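Notebook > Court tracking > January

Saturday, evening. Entry for the Traro notebook, session at the Fonport gym

Purpose of the session: to see if the shot log made by Traro agrees with the log made by hand, for one full basketball game. Fonport against Notgate, under-18 teams. Last time we compared only the first half and I was not satisfied, because the clock in the software was started late and all the times were shifted.

Setup. Two cameras on the balcony, one over each basket, and the laptop at the scorer's table. I started the software clock by hand at the jump ball, with the finger on the key and the eyes on the referee. For the next game I want to take the signal from the scoreboard directly. The scoreboard is an old Vasić model and the connector at the back is not one that we have in the drawer. I wrote down the pin layout, it is on the last page.

First quarter. Fonport 16, Notgate 18. The two logs agree on all made shots. On missed shots there are differences. When a player tips the ball after a rebound, I write it as a new attempt, and Traro writes it as part of the rebound. Both can be defended, but we must choose one. The league manual says that a tip with control is an attempt, so I propose to follow the manual and change the software.

Second quarter. Notgate played zone defense and Fonport shot many threes from the corners. The corner is our weak place. The line there is close to the sideline, and the feet of the shooter are often hidden behind the bench players who stand up. Traro gave several of these as twos. The points in the running score were then wrong until I corrected them at halftime.
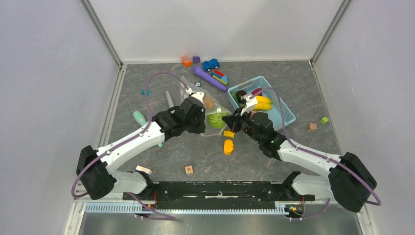
Third quarter

Here I made a mistake of my own. There was a time-out, and I paused the software but I did not pause the paper sheet clock. The times on paper are 20 seconds late from this moment until the end of the quarter. Please take this into account if you use my sheet. I did not correct the numbers, I only put a mark in the margin.

Fast breaks are better than I expected. With the new setting of 300 frames in the buffer, the software does not lose the ball when it goes from one half of the court to the other. With the old setting it lost the ball on almost every long pass.

Fourth quarter

Many fouls, many free throws, slow play. Free throws are all correct in both logs. One basket was canceled by the referee after he talked with the table, and Traro has no way to cancel a basket except to delete the row. When I delete the row, the player also loses the foul that belongs to the same play. This must be repaired before we give the program to any club.

To do

Make a "canceled" status for a shot, and keep the foul.
Change the rule for tips, after we agree on it.
Move the left camera closer to the corner, if the gym allows it. Ask about the rail of the balcony, it is not very stable.
Find or solder a cable for the Vasić scoreboard.
Compare the rebounds player by player. I have done this only for Notgate. The Fonport sheet is in the blue folder, with the substitutions on the back side.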